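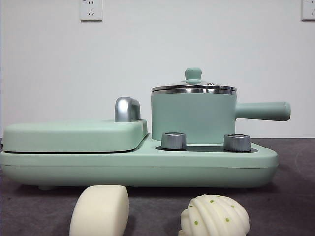
Chapter 3
The House as a Work of Art

In the last chapter we looked at painters who shared a studio. We now turn to painters who shared a home, and who treated its walls, doors and furniture as surfaces to be worked on. The main case is the house at Dustmont, where Dalia Pärn and Crisanto Cabrera lived for most of their working lives.

Pärn took the lease one June, mainly for the rent, which was low. The house had no piped water upstairs and the north rooms were damp. She painted the dining room first, in distemper over the old wallpaper, and went on to the doors. Cabrera arrived the following winter with a kiln and a small income from book illustration. He made the tiles for the fireplaces and most of the plates the household ate from. Neither of them kept a plan. Panels were painted over when they faded or when a better idea came along, and in the hall there are places where three layers can be made out.

Visitors mattered a great deal to the house. The poet Wichai Pongsiri stayed for whole summers and wrote the Ploltau poems in the room above the dairy. The composer Daryna Tymoshchuk came less often and complained about the piano. Their letters, of which 2,000 survive, are the best record we have of daily life at Dustmont: who cooked, who paid for coal, which paintings were hung and which were put away. They need careful reading. Pongsiri liked a good story and often wrote up an evening weeks after it took place.

Critics have disagreed about how to value this work. Konstantinidis, in the first full study of the house, treated the decoration as a pastime that kept both artists from their canvases. Kanyarat Onsri took the opposite view and argued that the painted rooms should be read as a single work made over many years. Her essay is printed in part at the end of this chapter.

Section 3.1 describes the rooms in the order in which they were painted. Section 3.2 deals with the pottery. Section 3.3 compares Dustmont with the artists' colony at Prirkanis, which began with similar aims and closed after 14 years.

Key terms: distemper, decorative scheme, patron, applied art, artists' colony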